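Flirnetti finally has a release date, and I have already seen it twice

2020-04-20

So the news first, for those of you who only come here for the news. Flirnetti, the family drama that Lejla Tomić has been promising us for what feels like half my adult life, is coming out in September. It goes straight to home viewing through Prollance, a small distributor you may remember from that run of quiet Nordic pictures they put out. No theaters, at least not at first. I got a link to the finished cut last week and watched it that same night with a bowl of popcorn, then again the next morning with coffee (and no popcorn, I have some standards).

A white drawer cabinet, from two views. 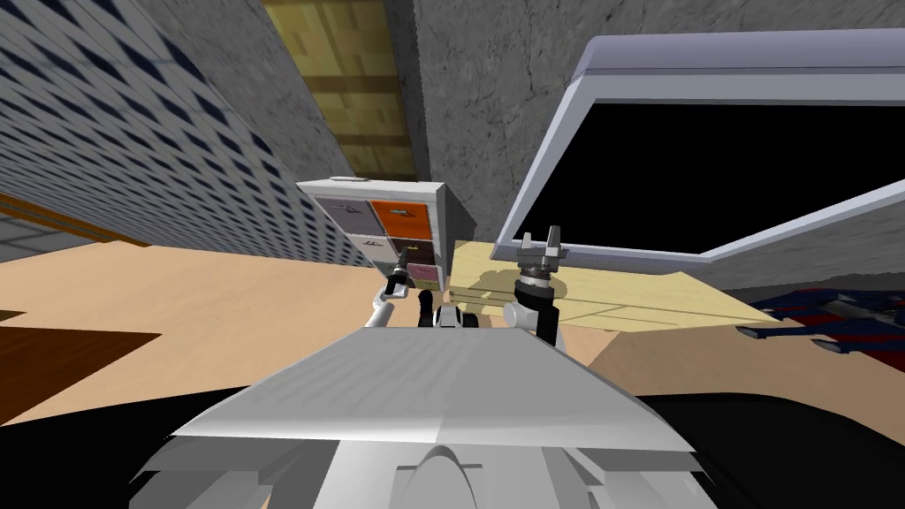
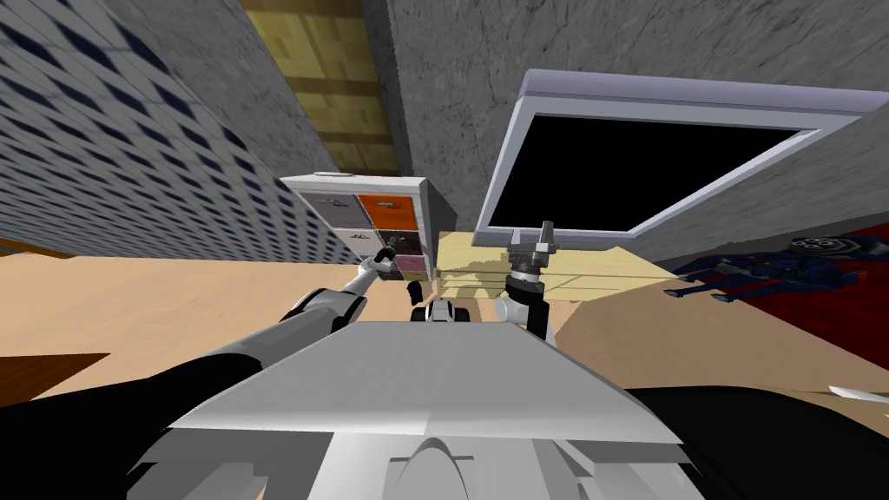 The story is small. Chaimae Salem plays a woman who comes back to the lakeside town of Brakus to sell her father's boat repair shop, and her father, played by Živko Petkov, would very much like her not to. He never says so. He just keeps taking on more repairs, so there is always one more boat in the way of the sale. That's really the whole plot, and I was glued to it!

I should say I went in a little nervous. Tomić's first feature, Sethi, is one of those movies I love and can't get any of my friends to finish. It's slow, it's dark (I mean you can hardly see people's faces for the first half hour), and there's a long stretch with a goat that I still can't explain to anyone. Flirnetti is a much friendlier movie. People talk in it. There are jokes. There's a dinner where Petkov tries to carve a fish while getting phone calls from three different customers, and I laughed so hard that I had to back it up and watch it over.

Salem is wonderful. I only knew her from a couple of small TV parts, mostly the kind where you deliver bad news in a hallway, and here she gets to be tired and funny and kind of mean, sometimes all in one line. Her best moment comes late, when she finds the shop's order book and starts reading the entries out loud to an empty room. It goes on a long time. I could have listened to her read the whole thing.

Petkov is harder to pin down. The first time through I thought he was overdoing the grumpy old man bit, all that sighing and wiping of hands. The second time I caught how often he looks at the door before she walks in, and I came around on him. I'd still trim a few sighs.

Kalevi Rantala shot it, and the lake looks cold enough to make you want a sweater. He also likes to park the camera behind things, so you spend a fair amount of time peering past boat hulls and stacked chairs. Works nicely in the shop, gets a bit much at the funeral. The music is by Mimoza Babić, mostly accordion and something low that might be a cello, and it stays out of the way until the last ten minutes, when it very much does not. I had a lump in my throat and I was annoyed about it.

What doesn't work? There's a brother. He arrives by bus, argues about money, eats a sandwich and leaves by bus. I gather he had a bigger part at one time, because other people keep mentioning things he did that we never see. Either give me more of the brother or put him in a phone call. And the title is never explained, unless I missed it both times. It's painted on one of the boats, and that's all I've got. If you have a theory, please write to me.

Some background for the people who like that sort of thing. Tomić shot the movie over 7 weeks with a local crew, and the town pitched in as extras. The press notes say 400 people turned up for the regatta sequence when she had only hoped to fill one dock, so she rewrote it on the spot to use everybody. You can tell, too. It's the one part of the movie that feels big, and it has that loose, slightly out of control energy you can't really plan. I saw a kid wave at the camera and they kept it in, bless them.

The notes also mention 548 minutes of footage from the repair shop alone, which explains why the sanding and varnishing scenes feel so lived in. Prollance says it's putting some of that on the disc as an extra. I will watch every minute of it and I will not be taking questions.

About that disc: the first pressing is 1,080 copies, each with a little booklet of Rantala's location photos and a short interview with Tomić about the regatta. After that it's digital only until they see how it sells. Preorders haven't opened yet. I asked about a price and got a very polite answer with no price in it, so I'll post one when I have it. Subtitles will be in English and French. There was no word on a commentary track, and I did ask twice.

As for a grade, I'm going with an A-minus. The minus is the brother. My sister, who watched the second half over my shoulder, says it's a solid B and that I'm a sucker for boats, and she's probably right about the boats.

I'm hoping to get a few minutes on the phone with Tomić before September, so if there's something you want me to ask her, put it in the comments. Someone has already asked about the goat.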